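# Folding and storing plain white cloths

Plain white cloths do most of the work in a kitchen. They line the bread basket, dry the glasses, cover the dough and go under the chopping board to stop it sliding. They are also the first thing to end up in a heap at the back of a drawer. These notes cover how to fold them, where to do it and how to keep them white.

## Clear a flat surface first

Fold on a table or counter, never on your lap or against your chest. You need a flat space a bit more than twice the width of the finished fold. Wipe the surface with a damp rag and let it dry before any clean cloth touches it. A pale tabletop shows crumbs and coffee rings easily, which helps.

Put the finished cloth down to one side and leave the rest of the surface open for the next one.
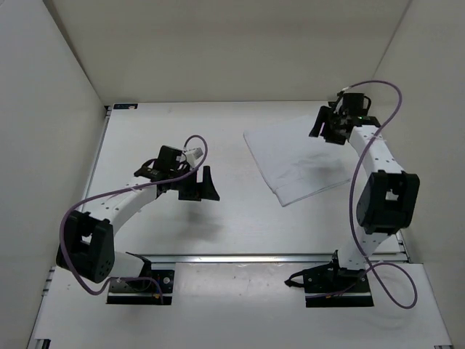
*Folded white cloth on a light gray tabletop.*

## The fold

1. Shake the cloth out once and lay it flat.
2. Smooth from the center toward the edges with the side of your hand.
3. Bring the short sides together. Match the corners first, then run your fingers along the hem.
4. Fold in half again the same way.
5. Fold in thirds if your drawer is shallow. Leave it in half if you stack on a shelf.

If the corners won't meet, the cloth has shrunk unevenly. Let the hem be a little off and keep the folded edge straight, as that is the edge you see in the stack. Terry cloth needs one fold fewer than flat weave or it springs open.

## Stacking

Stack with the folded edges all facing out, and keep the pile to 12 at most. Any higher and it leans, and you pull out three to get one. Clean ones go on the bottom so that each cloth gets its turn. In a deep drawer, stand them on edge like file folders.

Guido Sartori, who ran the linen room at the Stenwood guest house, kept 139 kitchen cloths on two shelves and sorted them by thickness. At home two piles will do: thin ones for glasses, thick ones for hot pans and spills. Never take a pan out of the oven with a damp cloth of either sort.

## Keeping them white

- Rinse tomato, wine and tea stains in cold water the same day.
- Wash white cloths apart from anything colored.
- Skip fabric softener. It leaves a film and the cloth stops soaking up water.
- Dry them fully before folding. A cloth folded damp will smell by the next morning.
- For dull gray cloths, soak overnight in warm water with a half cup of washing soda, then wash as usual.

A daily cloth lasts about 9 months in our kitchen before it wears thin in the middle. After that, cut it in four for rags and keep those under the sink, away from the good pile.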